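Jomlow
Storage / Baskets / Fondholm

Fondholm open basket, olive

Woven-look, rectangular, no lid. In stock.

The Fondholm is a basket. We had a meeting about whether to call it a "storage solution" and the meeting did not go well for storage solution. It has four sides, a floor and a handle cutout, and it holds the things you would otherwise leave on the arm of the sofa.

We sell most of them to people who own too many tea towels. If you knit, or have a relative who does, it also suits the sort of small striped blanket that is too cheerful to hide and too floppy to stay folded on a shelf. Crumple it, drop it in, walk away. The basket has high enough sides that visitors will assume you folded it.

The colour

Olive. Our supplier's chart calls it Penrose green, and Irja Niskanen in our buying department calls it "pond". It goes well with pale wood and grey carpet, so if you furnished a room in the last ten years you are probably covered. It does not match bright green, and putting it next to bright green will make both of them look ill.

The weave

Open, like wicker, on the walls and on the floor. Air gets through, and so do crumbs, hairgrips and small screws. Please don't keep small screws in it. A customer wrote to us in January about small screws and we have taken his points on board, though we still think a jar would have been the way to go.

The weave leaves a faint pattern on very soft knits if they sit at the bottom under something heavy. It comes out with a shake. Put the dictionary somewhere else.

The handle

A rectangular cutout in the short side. It takes four fingers of an ordinary hand, or three in gardening gloves. Use it to pull the basket off a shelf. You can carry the basket by it too, if what's inside is light and you don't mind your socks arriving in a heap at one end.

On a table or a shelf

It will happily sit with one side poking out past the edge, provided the weight is at the back. Load the front and it will tip, as baskets have always done. On a deep shelf, leave a finger's width above the rim or you will be posting things in like letters.

Cleaning

Wipe with a damp cloth. For crumbs, turn it over outdoors and give the bottom a slap. Don't put it in the dishwasher. Rimantas Luik, who answers our customer emails, has put one in the dishwasher so that he could say this with feeling.

Ordering

Product number 701. Sold singly. Orders over 60 pounds go out free of charge; below that, postage is worked out at the basket, by which we mean the other kind, top right of your screen. Baskets arrive nested if you buy more than one, and they come apart more easily if you twist than if you pull.

The matching lid, the Plivo, has been discontinued. There were 200 made and we sold 178 of them, and the rest went in the January sale. Please stop asking Rimantas if he has one at home. He does, and he's keeping it.

Returns are accepted within 60 days, unused, and without hairgrips in the floor.
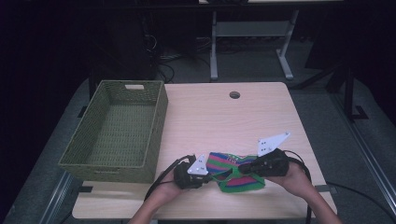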